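Fetow Members' Bulletin, 21st December

Esville Blockchain Forum: Program Changes for the Coming Session

The Esville Blockchain Forum will return in February for a two-day session at the Eskildsen Conference Center. The organizing office has confirmed that attendance will be limited to 600 registered delegates, and that Fetow members may reserve places before general registration opens.

The first day is given over to custody and settlement. Brynhildur Nørgaard, who chairs the program, has asked presenters to concentrate on systems already in service. Proposals that describe a token sale or a planned listing will not be accepted for the main stage. Applicants whose work falls in that category may request a table in the exhibition hall, where 10 places remain. 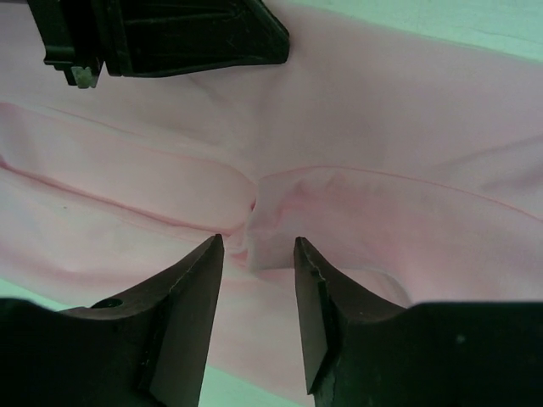
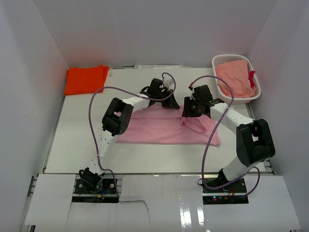
The second day will open with a session on the accounting treatment of digital assets held by small firms. Members who attended the previous forum will recall that this subject ran well past its allotted time, and the office has extended it to a full morning. Written questions may be submitted in advance through the member portal.

Tendisent will present the results of its pilot for invoice settlement between regional suppliers. The pilot involved around 300 transactions over a single quarter, recorded on a permissioned ledger. Oluf Baldursdóttir, head of operations at Tendisent, will report on transaction costs and on the disputes that had to be resolved by hand. A paper will be distributed to delegates at the door and posted to the portal after the forum closes.

Delegates are reminded that the forum does not provide investment advice. Speakers must declare any holdings in the networks or tokens they discuss, and the declarations will be printed in the program. Moderators have been instructed to end any presentation that departs from this rule.

Registration fees are unchanged for members. Fees may be paid by bank transfer or card; payment in digital currency is not available for this session. Requests for refunds must reach the Fetow office in writing before the forum opens. Hotel arrangements remain the responsibility of each delegate, and a list of nearby accommodations is available from the registration desk on request.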